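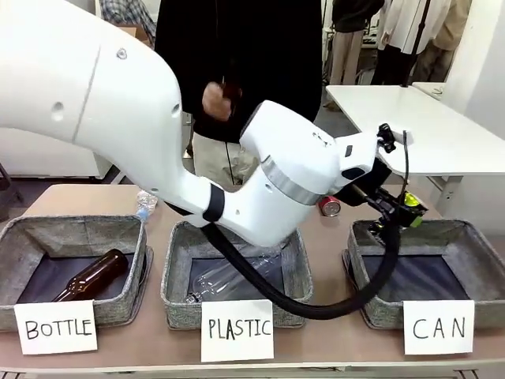 Chapter 7
Sorting by Machine: A Visit to the Figueiredo Laboratory

Each March, the Figueiredo Laboratory in Flurkville opens its doors to students and the public. The sorting station is among the demonstrations on the program. Three fabric bins are set in a row on a table and labeled BOTTLE, PLASTIC, and CAN. A robot arm is assigned the task of placing each item in the bin that matches its material.

The task is simple for a person. For a machine, it must be divided into separate problems: finding an object, deciding what it is made of, closing the gripper on it, and releasing it in the correct place. Clear plastic is difficult to detect against many backgrounds. A can lying on its side may roll when touched.

Zulmira Aguiar, who directs the open day, asks visitors to watch the arm through several items before they put questions to the staff. Students using this book are encouraged to do the same at any demonstration they attend.

7.1 Before the Visit

Read the safety notice on page 23 and review the terms "joint," "wrist," and "gripper" from Chapter 6. Prepare a notebook page with one column for each bin. Record every attempt, including those in which an item is dropped or placed in the wrong bin. These records will be needed for the exercises in Section 7.4.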